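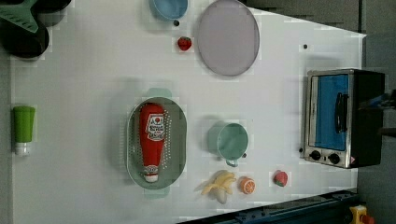

FEATURES | FIBER & YARN

Crafts > Knitting > Techniques > Blocking

What Blocking Does to a Gauge Swatch

A gauge swatch measured straight off the needles describes a fabric that will not exist after the first wash. Most published patterns state gauge after blocking, though plenty of older leaflets leave the point open, and the knitter has to work it out from the finished measurements and the yarn band.

Wool changes size in water for two reasons. The fiber takes up moisture and swells, and the tension left in the yarn from winding and knitting is released. In stockinette the second effect usually matters more. Stitches that were pulled tall by the needle settle into a rounder shape, and row gauge shifts further than stitch gauge does. A sweater body can gain length while its width stays where it was.

Beverley Cosgrove, who designs garments under the Brorstead name, has kept a record of her swatches for 11 years. The ledger holds 1,613 entries, each with a dry measurement, a blocked measurement and a note on the method. Superwash wools fill most of the pages with heavy corrections. The treatment smooths or coats the scales that would otherwise grip one another, so the stitches slide when the fabric is heavy with water.

"I stopped trusting the ruler on an unwashed swatch quite early," Cosgrove says. "I still write the number down. It tells me what I should see on the needles while I'm working."

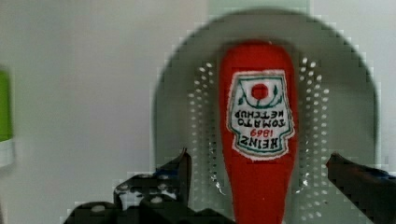

Her procedure is plain. She casts on enough stitches for a square 7 inches wide, works it in the pattern stitch with a garter border, and measures the center only. The swatch soaks in cool water with no agitation, is pressed in a towel, and is laid flat without pins. Pins go in only if the garment itself will be pinned - lace shawls, mostly. Once dry it is left alone overnight before the second measurement.

Hanging is a separate test. For a long cardigan in Espinoza, a wool and alpaca blend she uses often, she clips small weights along the lower edge of the dried swatch and leaves it on a rail. Alpaca has little crimp and recovers poorly from stretch. The first Espinoza cardigan was planned at 183 rows from hem to shoulder, then shortened when the hung swatch came out longer than the flat one.

Plant fibers need a different approach. Cotton and linen should be washed the way the garment will be washed, including the dryer if one will be used. A cotton swatch that has only been soaked and dried flat says little about a summer top that goes through the machine.

Steam is quicker, and acceptable for non-superwash wool if the iron never touches the fabric. On acrylic it is risky. Enough heat softens the fiber permanently and the fabric goes limp, a result known as killing the yarn. Some knitters do it on purpose for drape, but it can't be undone, so the trial belongs on a swatch.

Keep the swatch until the garment is finished, with the needle size tied in as knots on the tail.

Contact the editors | © 2020 Erport Magazine | Back to top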